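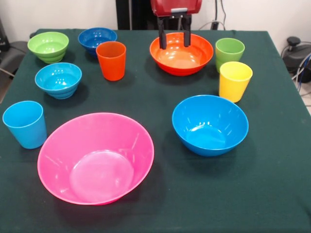 残響なんて後からいくらでも足せるのに、どうしてわざわざ寒い教会まで行くんですか、とAlvar Wikströmに聞かれた。先月の打ち合わせの席で。今日の話はほぼこの質問への返事。ここから入る。自己紹介は短く。名前とTodomauレーベルで編集をやってること、それだけ。

(マイク確認。後ろの人聞こえますか、を忘れずに)

持ち時間50分。質疑込み。前回は音源かけすぎて時間切れになったので、今回は音源A〜Dのみ。Eは時間があまったら。たぶんあまらない。

1 どんな録音だったか

・曲は「Cletovus」。弦楽四重奏とオーボエ、それに混声の小さい合唱。全七楽章、続けて演奏
・演奏はアンサンブルLins。合唱もLinsの声楽メンバー
・場所はUkonachの教会。石の床、木の天井。満席とからっぽで響きが全然違う
・セッションは4日間。初日は半分つぶれた(暖房の音、後述)
・発売は6月の予定。ジャケットまだ見せられません、と言う

曲の説明は長くしない。歌詞はラテン語の断片、言葉より母音が大事。第三楽章だけ合唱が休みでオーボエのソロがある。そこを後で聴いてもらう。

よくある誤解:教会で録れば自動的に「いい響き」になる。ならない。低いほうが溜まる。チェロのピチカートが二発目で前の音とぶつかる。速い楽章は地獄。作曲者がテンポを速く書いてるのに、部屋が待ってくれと言う。結局、第五楽章は楽譜の指定より少し落とした。ここは賛否あると思う。質疑で来そう。

音源A かける(第五楽章、楽譜どおりのテンポの没テイク。30秒で切る)
音源B 続けてかける(採用テイク)
間に喋らない。喋りたくなるけど黙る。

どっちが好きか手を挙げてもらう。前の会ではAが意外に多かった。Aのほうが勢いがある、と言った人がいて、それは本当にそう。言い訳しないこと。

2 並べ方
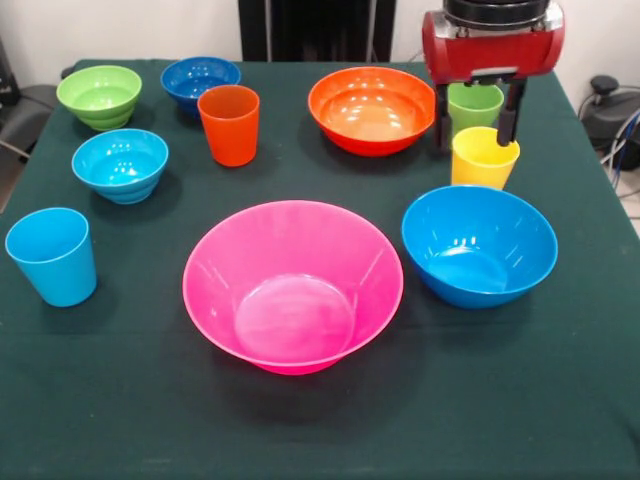

マイクの話をすると機材の型番を聞かれるけど、今日は型番なし。大事なのは誰がどこに座るかのほう。Linsはふだんの演奏会だとオーボエが真ん中、弦が囲む形。録音では変えた。チェロをいちばん手前、オーボエをうんと奥へ下げる。このテーブルで言うなら、手前の大きいピンクのボウルがチェロ、奥の縁ぎりぎりのオレンジがオーボエ。真上から見ると離れすぎに見える。でもメインのマイクは高いところにあるので、耳にはちょうどよく混ざる。オーボエ奏者は最初いやがった。弦の息が聞こえないから。指揮者なしの曲で、息が聞こえないのは確かにきつい。二時間もめて、ヴィオラの椅子を少し内側に向けて解決。椅子一脚の向き。これで合った。

合唱は後ろの壁から離す。壁に近いと子音が二回聞こえる。Sの音がとくに。離した距離は歩幅で測った、メモなくした。

補助マイクは立てたけどほとんど使ってない。ミックスで上げると、そこだけ急に顔が近くなる。第二楽章のヴァイオリンのハーモニクスのところだけ、ほんの少し上げてる。気づいた人はすごい。

ここで最初の質問に戻る。後から足す残響の何がだめか。だめではない。うまい人がやれば区別つかない。ただ、奏者が自分の音の消え方を聴きながら弾くかどうかで、フレーズの終わりが変わる。乾いた部屋だと人は音を早めに次へつなぐ。教会だと待つ。その「待ち」は編集で作れない。休符を引き延ばしても、弓の離し方が違うから嘘になる。ここがいちばん言いたいところ。ゆっくり。

音源C(第三楽章、オーボエの長いソロの終わり。消えるまで全部かける。咳が出たらごめんなさい)

3 テイクと編集

数字を言うとみんな起きる。
テイク数 486
編集点 936

多いか少ないか。弦楽四重奏だけの盤ならもっと少なくて済む。今回は合唱が入るので多め。ページをめくる音、椅子のきしみ、外の車。初日は暖房のダクトが、膨張するときにコンと鳴る。きっかり同じ間隔ではないので予測できない。切ってもらったら今度は寒くてオーボエのピッチが下がる。結局、休憩中だけ暖房、録る前に止める、を繰り返した。

編集で気をつけてること
・つなぐ場所は音の頭より少し前。頭そのものだとアタックが痩せる
・同じテイクの長いまとまりをなるべく残す。細かく貼ると息継ぎの場所がおかしくなる。歌い手がどこで吸ったかわからない録音は聴いていて苦しい
・残響の尾が前のテイクのものか後のテイクのものか必ず確認。和音が変わるところはとくに危ない
・音程だけで選ばない。ピッチが完璧で退屈なテイクが一番たちが悪い 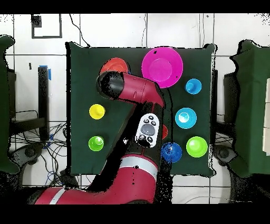 緑のクロスに並んだ皿とボウル、赤いロボットアーム

第四楽章の話。合唱がpppで入るところ、全部で三つ候補があった。一つめは音程がよくて入りがばらばら。二つめは入りがそろってるけどバスが一人だけ少し大きい。三つめは全部いいのに外で犬が吠えている。ものすごく小さく。採用は三つめ。犬は消せなかった。消そうとするとソプラノの倍音も一緒に削れる。ヘッドフォンで聴くと今でもいる。どこか言わないでおく。聞かれたら言う。

Wikströmはこの犬に反対で、二つめを使うべきだと最後まで譲らなかった。彼の言い分もわかる、盤は何度も聴くものだから、事故は聴くたびに大きくなる。自分は入りの一体感のほうを取った。奏者に両方送ったら、犬に気づいた人は二人だけ。それで押し切った。

最終の編集版ができたのが2021年5月5日。そこからマスタリング。音圧はほとんど上げてない。小さい音が小さいまま残ってるので、車の中では聴きづらいと思います。すみません。家で、夜に、少し大きめの音量で。

4 演奏会と録音は同じ曲か

ここ時間見て短縮可。

演奏会のLinsは第六楽章をもっと自由にやる。客が静かになるのを待ってから入ったり、ヴァイオリンが半歩先に行ったり。録音でそれをやると、三回目に聴いたときわざとらしくなる。なので録音版は少しまっすぐ。物足りないと書かれるかもしれない。ライブを聴いた人ほどそう言う。両方あっていい、で片付けると逃げてるみたいだけど、自分の中でまだ結論でてない。出てないと言う。

第七楽章は逆。演奏会では疲れが出て合唱のピッチが下がりがち(無伴奏で長い、しかたない)。録音は朝一番に録った。声がまだ低くて、バスはよく鳴る、ソプラノは嫌な顔をする。昼前にもう一度録って、上の方はそっちを多く使った。朝のバスと昼のソプラノを一つの和音に重ねたわけではない。そこは誤解されやすい。あくまで時間順につないである。小節ごとに朝と昼が入れ代わる感じ。

音源D(第七楽章の最後の一分半。かけたら質疑へ直行。まとめの挨拶なし)

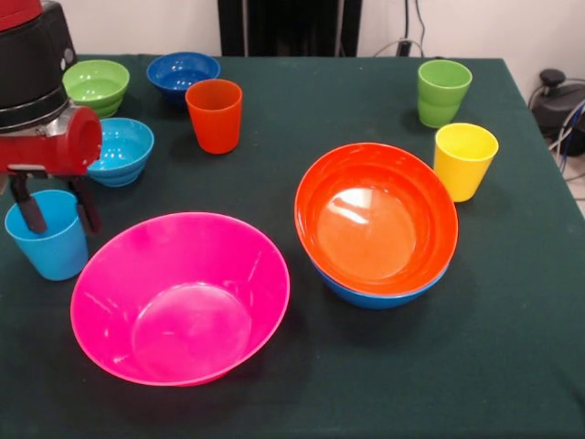

質疑用のメモ

・サラウンド版は? → 素材は録ってある、出すかは未定
・譜面は買えるか → 作曲者がまだ手を入れてる。第二楽章の終わりが変わるかも。録音は現時点の版
・なぜ指揮者を置かないのか → Linsに聞いてほしい。こちらとしてはテイクの合図を誰が出すかで毎回困る。今回はヴィオラ
・ブックレットに歌詞の訳は → 載る。断片なので訳すと変な日本語になる、そこは注でフォロー
・犬はどこか → 第四楽章、合唱の二回目の入りの直後、左の奥
・Ukonachでまた録るか → 録りたい。暖房が静かな季節に
・LPの予定 → 曲が切れ目なしなので面の割り方が決まらない。第三楽章のあとで裏返すのが自然だけど、そうするとB面が長くなりすぎる。相談中

音源のUSBは二本持っていく。前回一本読めなかった。司会の人に終わり5分前の合図たのむこと。

あと試聴盤の貸し出し希望の紙、受付においてもらう。回収わすれない事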